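Relamping a Room with a Mezzanine, Without Losing Your Mind

If you look after a big white room with an upper level, sooner or later someone will tell you a light is out. They'll point vaguely at the ceiling and leave. The rest is your problem, and this is how I deal with it at the Clandholm hall, where the fluorescents have been my problem for longer than I care to say.

Start with a map. Draw the ground floor on one sheet and the upper walkways on another, and put a box wherever there is a fixture. Number them in the order you'd walk past them. Mine go clockwise from the front door. The previous numbering followed a system known only to its author, and I once spent a Wednesday morning replacing a perfectly good tube because of it.

Do the part under the mezzanine separately. The fixtures there sit lower, you can reach them from a short ladder, and you'll be tempted to do them first and call it a day. Go ahead and do them first. Just don't call it a day. 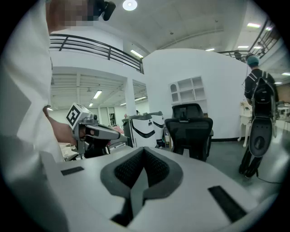 Page 2

Standing on the floor and looking up, sort what you see into three groups: lights under the mezzanine, lights over the open middle, and lights you can only see properly from a walkway. Railings hide more than you'd think, so move a few steps and look again before you write anything down. Round fittings get their own mark on the map. They take a different lamp from the rectangular ones, and the store in Totik is a 30 minute drive each way, a fact I have tested repeatedly.

Next, read the label on the old tube. You want the length, the wattage and the color number. Buy all of one color for any area people can see at once. Mixing warm and cool tubes against a white ceiling makes the place look like two dentists sharing a lease.

Before you climb:

Switch off the circuit at the panel and tape a note over the breaker.
Clear the floor under the fixture.
Put the ladder on the floor, with all its feet down, well away from any railing.
Never lean out over a railing to reach a light. If the ladder won't get you there, rent a lift.

I rent mine from Vlachopoulos, who will ask how high your ceiling is. "Pretty high" is not accepted.

To change a tube in the ordinary kind of fixture, take off the cover, turn the tube a quarter turn and ease it straight down. Slide the new one in and turn it until it seats. If it flickers when the power comes back, turn the power off again and reseat it before you start blaming the ballast. Then blame the ballast.

Old tubes go back in the sleeves the new ones came in, standing up in a box, and off to a recycler that takes lamps. Write the month on the map beside each number you changed. Mine says February a lot.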